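Why I've fallen for sourdough crumpets

I made crumpets for the first time in June and I can't stop!

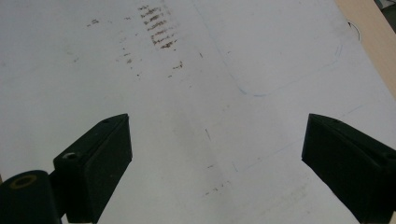 My starter is called Mushi, and until this winter I'd been tipping half of her down the sink every time I fed her (I know, I know). Then Tsegereda Feyisa from my old share house sent me her recipe and now I'm feeding the thing twice a day just so there's enough left over.

You need 600 grams of starter for a decent batch, straight from the fridge is fine. Stir in a spoon of sugar, a good pinch of salt and a teaspoon of bicarb, then stand back, it froths up like a school volcano. Ladle it into greased rings over a low flame and leave it alone until the tops go dull and full of holes. Mine makes 12, which does the two of us for breakfast with a few to freeze.

Keep the heat LOW. My first lot were black underneath and glue in the middle, and I ate them anyway with loads of butter and golden syrup.

Next I want to try half wholemeal flour, and maybe a savoury version with chives and that sharp cheddar from the market. If you've done one, please tell me how much cheese it can take!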